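Wendside Homeowners Association
Minutes of the Regular Meeting
Last updated: 2018-02-05

The meeting was called to order by the president, Gerrit Cuypers, at the clubhouse. A quorum was present. The minutes of the previous meeting were approved with one correction: the Murton Road gate is to be repainted green, as voted, and the word "gray" was a typing mistake.

Money report. The operating account stands at $3,398. The bill for snow removal, $272, has been paid and is already taken out of that figure. Dues are still owed on two lots. Letters will go out this week. 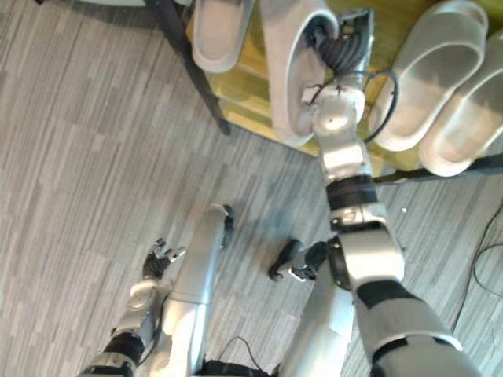
Minutes, page 2

Drainage. Water is still standing at the low end of Murton Road after heavy rain. Goossens looked at the culvert and quoted $3,318 to dig it out and replace the pipe. Members felt this was too much to spend from the operating account in one go. A motion to ask for a second price from Fosto was made, seconded and passed. The president will make the call and report in March. Until then the sandbags stay where they are.

Clubhouse. The side door lock sticks and will be replaced. The rental fee stays at $40 per evening. A request to raise it was discussed and dropped. Renters must take their own trash with them.

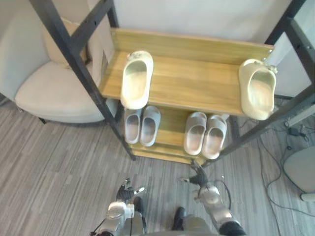
Shoe rack with wooden shelves.

Parking. Three complaints were received about trailers left on the street overnight. The rule is 24 hours. It was agreed to put the rule in the next newsletter before sending any notices.
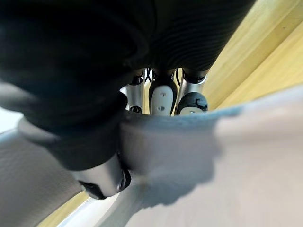

Spring cleanup was set for the second weekend in March, and the route will be the same as last year, starting at the pond. Clothing and bedding will be collected for donation on the same morning. Members asked what should be kept apart, and it was agreed that dark fabric, such as the black piece with the ribbed part, goes in its own bag and light cloth in another. Bags are to be tied and left by the clubhouse steps by 9 a.m. Wet items will be turned away.

New business. None.

The meeting was adjourned at 8:50 p.m. The March meeting will be at the usual time.

Comments

R. on Murton: Is the second price for the same size pipe? The old one was too small to begin with.

Lot 14: Please add that the streetlight by the mailboxes is out again.

pondside: Can we drop bags off the night before? I work mornings.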